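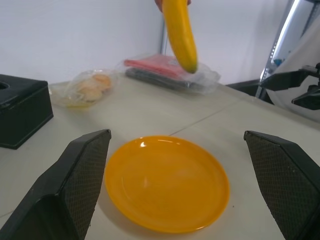
主题：Re: [方言调查] 卡默拉赫录音的转写问题

发件人：Joscha Teuber
日期：2019年4月16日，星期二

各位好，

赶着出门，先简单回几句。

Heike Heitmann 写道：
> 卡默拉赫那批录音我听完了，一共56段。年轻组的卷舌r
> 基本没了，老年组还在，但词尾弱化得利害。
> 两个问题：1）词尾到底标不标？2）Dalitz 的旧转写
> 要不要并进来？他的符号跟我们不一样。

1）标。用窄式，别省。上次 Baumgart 那边图快全用宽式，结果元音那章没法写，又返工。

2）先不并。Dalitz 的符号表我手头只有前3页，后面的谁有？扫描件也行，发列表里，别单发我。

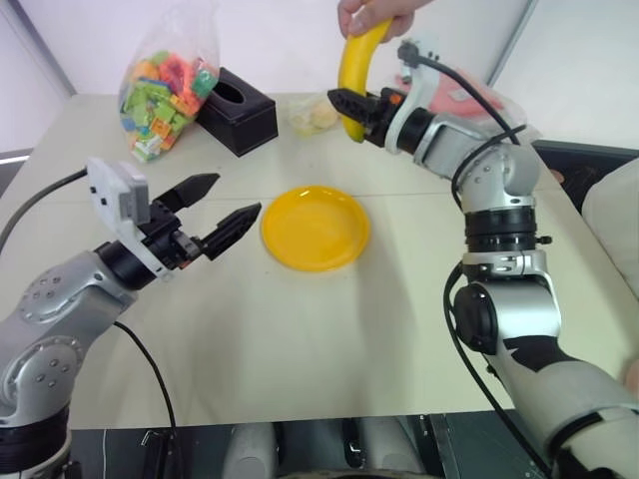
另外第10段和第99号发音人对不上，表里写的女，听着是男声。Heike 你再查一下原始登记卡，可能是编号抄串了。没查清之前这段不要进统计。

还有年龄分组。我还是倾向按出生年分，不按录音年。老录音和新录音混在一起，按录音年分会把变化速度算快。有不同意见的直接回列表。

Vuduven 的标注模板我改了一版，加了“语码转换”一栏，旧文件能直接导入，应该没问题，没全试。打不开的告诉我。

8月的田野点还没定，下封再说。车要来了

Joscha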